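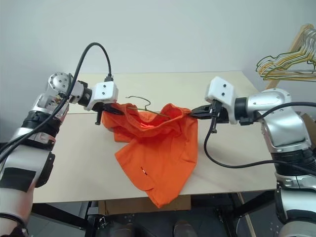 Memberg Payroll Desk

Payroll and bookkeeping software for small businesses, sold and supported by Trakusico. One license covers one company and up to 83 employees on the payroll. Larger employers should look at Memberg Payroll Office.

What it does
Runs weekly, biweekly and monthly payroll. Prints pay stubs or sends them by email. Posts wages, taxes and deductions to the general ledger at the end of each run. Keeps vacation and sick time balances. Year-end forms are prepared in December and can be reviewed before filing.

Bookkeeping
Invoices, bills, bank reconciliation and a standard chart of accounts that you can edit. The ledger holds up to 3000 open items. Closed periods are locked and can only be reopened by an administrator.

Working with your accountant
Each license includes a separate login for an outside accountant. The accountant can post adjusting entries and download the trial balance, but cannot change pay rates or bank details.

Import
Employee lists and opening balances can be brought in from a spreadsheet. Mfinanga and Omthorpe ledger files are also accepted. Check the opening balances against your last closed month before the first pay run.

System requirements
Windows 11, 16 GB of memory, internet connection for tax table updates.

Support
Phone and email support is included for the first year. Setup questions go to Lalit Vashisht in the Payroll Desk group. Renewal notices are sent to the billing contact on the account.

Page updated May 18, 2026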